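Gudilport opens its doors to the neighbors for an afternoon with the robots

16 Sep 2024

14 shares | 3 comments

GREVBY – Gudilport welcomed 43 guests to its workshop in Grevby today for the first open day since the team moved into its new home in August. Families, retired machinists, two school classes and a good many curious people from down the street came by to see how a robot arm learns to handle ordinary kitchen things, and quite a few of them stayed well past the coffee!

The star of the afternoon was Owen, the arm that works at the long bench by the windows. Guests could follow along on a big screen showing the view from the small camera at Owen's wrist, and there was a lot of friendly pointing and guessing as the dishes and strainers came up close.

"People expect us to start with something grand, and then we bring out kitchenware," said Shigeru Chiba, who leads the workshop and looked after the demonstrations himself. "But a thing full of holes, with a curved rim, is a lovely problem for a gripper, and I could happily talk about it all day."

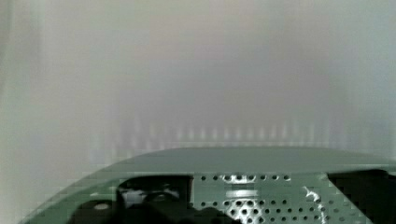
Try it yourself

After the demonstration, guests of all ages were invited to steer Eko, the smaller training arm, with a pair of hand controls. The line went out into the hallway for most of the afternoon, and we thank everyone for being so patient and so cheerful about it.

The next open day is being planned now, and schools and clubs that would like to bring a group are warmly invited to get in touch with the Gudilport front desk.

2,371 views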